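Ticket: donation receipts missing or doubled on the autumn appeal page
Opened by: Magdolna Fodor, Vimunwood Community Fund
Handled by: Waqas Hayat, Trorkitance support
Priority: Bravo

Magdolna, 9:10 am
Donors who give through our autumn page are getting two tax receipts, or none. The page went live with the new giving form. The regular page still works.

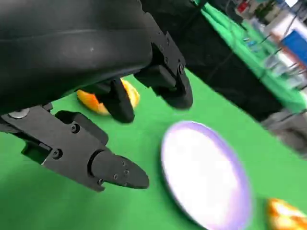
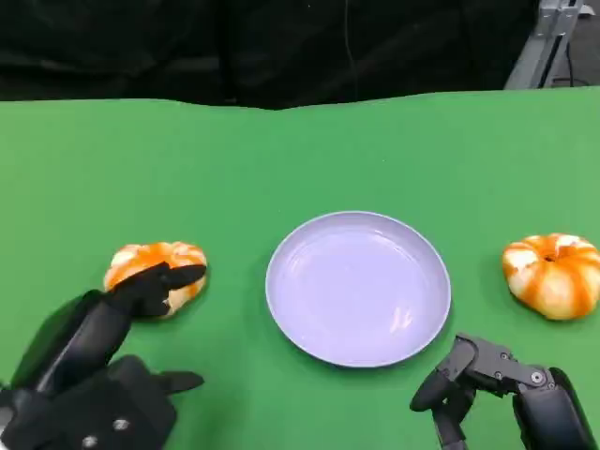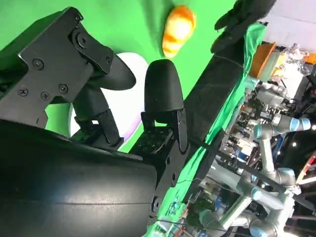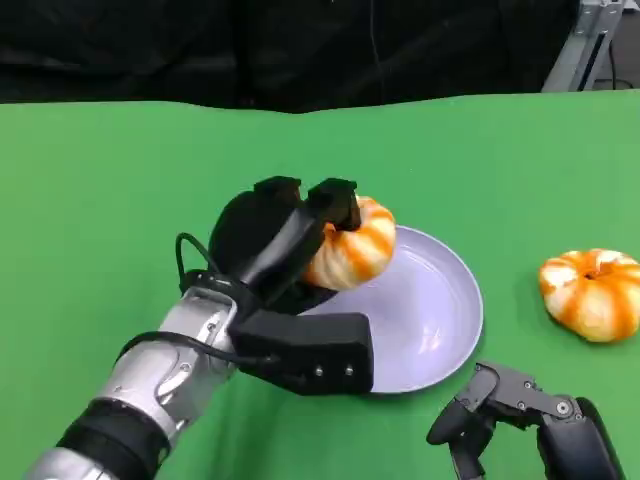
Waqas, 9:45 am
Thanks for the report. Please clear your browser cache and try a test gift in a private window.

Magdolna, 10:20 am
I did, though I can't see how my cache would stop a receipt reaching someone in Flemovstead. Same result. I gave $8 and got two receipts with different numbers. My colleague Zarmeena gave $14 and got none. Both gifts are on the bank report once each.

Waqas, 11:05 am
Could the missing one be in her junk folder? Receipts sometimes land there.

Magdolna, 11:15 am
She looked. Our list shows 56 gifts with no receipt sent at all, so I doubt it's junk folders. Your log says "queued" beside every one of them.

Waqas, 1:30 pm
I can see the queued items now. The autumn form was copied from last year's, and it still points to the old receipt template as well as the new one. If a donor ticks "cover the fee", both templates fire. If they don't, the receipt waits for a template that was archived in April. I've removed the old link and passed the queue to Zeeshan Warraich on our mail team.

Magdolna, 1:50 pm
That explains the doubles. I'm less sure about the rest — one of our missing receipts is for a $600 gift from Aldo Zuccaro, and he always ticks the fee box. By your account he should have two.

Waqas, 3:25 pm
Fair point. His gift came in through the e-card option, which skips the fee box whatever the donor picked. Zeeshan has fixed the e-card form too and released the queue.

Magdolna, 4:10 pm
Aldo has his receipt. New test gifts, one with the fee and one without, got one receipt each. Two things before I'd call this closed. Which of the doubled receipt numbers is the valid one? And who cancels the other? We can't have donors claiming the same gift twice.

Waqas, 4:40 pm
The higher number is valid. We can cancel the lower ones from our side, but the notice to donors has to come from you. I'll mark the ticket as solved.

Magdolna, 4:45 pm
Please don't. Leave it open until I've seen the cancelled numbers on the report.

Status: open, waiting on Trorkitance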